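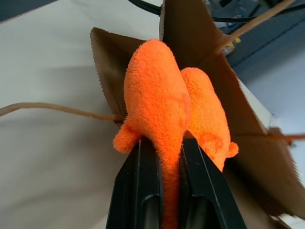 Bisateo Paper Carrier Bags, Plain Brown

Sold by the case of 245. Shipped flat.

We carry three lines of brown paper bag, and the Bisateo is the one we sell the most of. We were slow to stock it. The maker's sheet calls it "the last bag your shop will ever need," and we have read that sentence on a lot of sheets. So we ordered a case, used the bags at our own counter through May, and wrote this page from what we saw there.

What it does well

The bottom stays square when you open it, so the bag stands up while you pack. The fold lines are crisp and the glue seams held on every bag we filled with soft goods: toys, scarves, baby clothes, yarn. For a gift shop or a toy shop it does the job, and it costs less than the Plikar.

What we don't buy

The sheet says "water resistant." It is paper. We left one on a damp step for a morning and the bottom went soft, same as any other bag. If your customers walk home in the rain, get something else.

The sheet also says "heavy duty," with no weight given. We asked for a number and got a second copy of the sheet. Until we have one, we won't print one. Keep jars, hardcovers and candles in the Vimiren, which has a double bottom and costs more for a good reason.

Then there's "eco grade." We don't know what that means and neither did the sales office. The paper can go in most curbside bins if it's clean – check your own town's rules.

Ordering

Case: 245 bags, one size only
Small pallet: 2,350 bags
Full pallet: 3,000 bags
Stock orders leave our warehouse in 6 working days

The price break on the full pallet is thin. Do the math on your storage space first, as flat paper picks up moisture in a basement and the bags start to curl at the mouth. Most shops we sell to are better off reordering by the case.

Printing

One color, one side, through Kurup. Their black is solid. Their red came out closer to brown on this paper when we tried it, so ask for a proof before you commit to a logo run. Printed bags can't be returned. Plain bags can, if the case is unopened.

Goes with: tissue sheets, flat paper handles, Plikar gift tags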